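Rillwood Robotics Club – Cloth Handling Project
README and data card

Status: working draft, September revision
Maintainer: Lachlan Haldane
Internal name: Romwood set

1. Summary

The Romwood set is a collection of demonstrations recorded by members of the Rillwood Robotics Club. Members use hand-held grippers to pick up, pass, fold and put down small pieces of cloth. The set was made for the club's fall project, in which student teams train a policy and run it on the club's two-arm bench. It contains 300 episodes, of which 268 passed review. The rejected episodes are kept in a separate folder and should not be used for training.

2. Folder layout

episodes/ – one folder per accepted episode, numbered from 0001
rejected/ – same structure, with a short text file giving the reason
calib/ – lens calibration for each gripper
splits/ – plain text lists for train and test
tools/ – scripts for loading, trimming and checking

Each episode folder holds one video per gripper, a pose file, a finger-width file and a notes file. Video and pose are on a shared clock. Finger width is logged separately and is aligned by flemow_sync.py in tools/. Run this script before anything else. The loader will stop with an error if the aligned file is missing.

3. Collection

Grippers were held by hand throughout. Every session started with the calibration board, followed by one slow sweep of the work area for mapping. Operators worked at floor level or at a table. The setting is recorded in the notes file as "floor" or "table".

Cloth pieces were chosen to vary in print, weight and stiffness. Strong prints are easier to track across folds, so plain pieces were added in the second half of the project to keep the set from leaning on pattern. Other household items were left within view in most sessions.
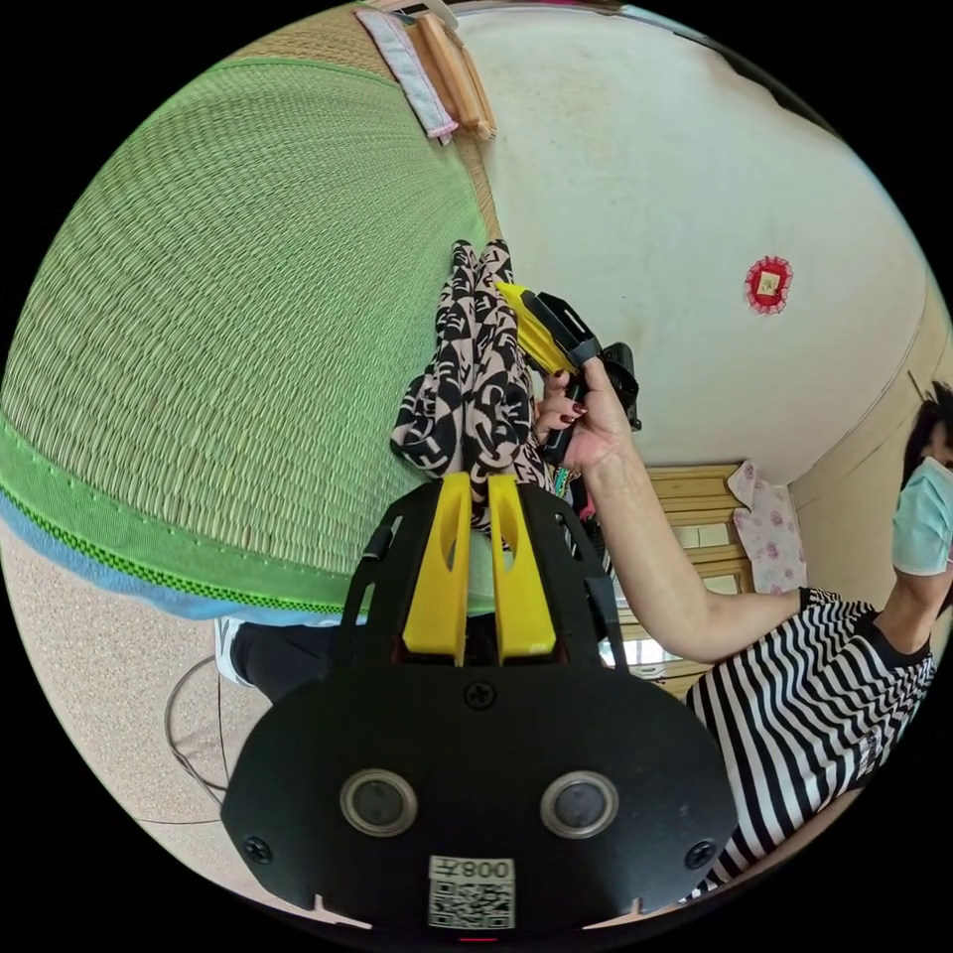
Floor session, view from one gripper. Printed cloth in the fingers, second hand-held device at right.

Tasks are labeled as follows:

pick – cloth is taken from a surface and lifted clear
pass – cloth goes from one gripper to the other
fold – one edge is brought over to meet another
place – cloth is set down and released

An episode may carry more than one label. Labels were entered by the operator and checked by a second member. Where the two disagreed, the second label was kept and the first was moved to the notes file.

4. Splits

The train list has 220 episodes. The remaining accepted episodes form the test list. The split was made by cloth piece, so no piece appears in both lists. Teams entering the Lebrun Cup may not train on the test list, and the judges will ask for the training log.

5. Known problems

– The fingers hide part of the cloth at the moment of contact. Contact times in the pose file are estimates.
– Fast wrist turns blur the video. Episodes with long blurred stretches were rejected, but short ones remain.
– Finger width drifts in long sessions. Use the per-session zero in the notes file.
– The wide lenses bend straight edges toward the border of the picture. Apply the matching file from calib/ if your method depends on geometry. Do not mix files between grippers.
– People are visible in some episodes. All agreed in writing to be recorded for club use.

6. Use

Club members may use the set for project work and for competition entries. Copies should stay on club machines. For use in a class or a school report, ask Lachlan Haldane first and name the set as "Romwood, Rillwood Robotics Club."

7. Changes

v2 – splits remade by cloth piece, plain cloth added, zero values moved to the notes file
v1 – first release to teams, random split, no longer supported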